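4 min read

I've been doing publicity for restaurants and small food brands long enough to have a drawer full of press kits that went straight in the trash. So when Fadi Ghanem asked me to write up Nulura for the Netard shop page, I said I'd do it if I could say what I like and what bugs me. He said fine.

Nulura is a pitch planner for people who handle their own media. You load in your story, pick the kind of outlets you want (trade, local, food, travel, whatever), and it builds a contact list and a calendar for when to send what. It also keeps track of who opened your note and who wrote back, so you don't email the same poor editor twice in one morning. I've done that. It's not a good feeling!

The Starter plan covers 3000 contacts, which is way more than most owners need. My own list for a bakery launch in August came to 311 after I threw out the dead addresses, and I still thought that was a lot of people to bother about croissants. Up to eight people can share one account, and everyone sees the same notes on each reporter.

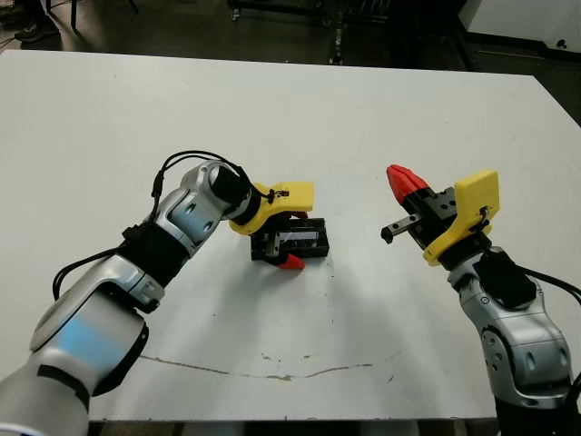
Can I bring in a contact list I already have? A plain spreadsheet works fine, as long as names and email addresses sit in separate columns. Anything it can't read goes into a holding folder, and you can fix those one at a time or just delete them.

My favorite part is the follow-up timer. You set a wait (I use three days) and it nudges you with your first note already open next to a blank reply. It won't write the reply for you, which I'm glad about. Marilou Marquez, who runs the press side at Yap, sets hers to a full week, and we've argued about this more than once over lunch. She gets good coverage, so who knows.

Now the stuff that bugs me. The clip report prints in tiny type, and if you've got a client who likes paper you'll be fiddling with the margins every time. Photo attachments have to be added to each pitch separately. And the calendar starts on Monday with no way to change it, at least in the version I have.

Setup took me nearly an hour, most of it cleaning up my own messy list. The Prarthorpe add-on brings in radio and podcast contacts, and it's sold separately. I'd skip it unless you've got somebody who's good on a mic. If you do, get it, because small radio shows are always looking for guests and they answer their email!

Starter and Team plans both come with phone help, mornings only.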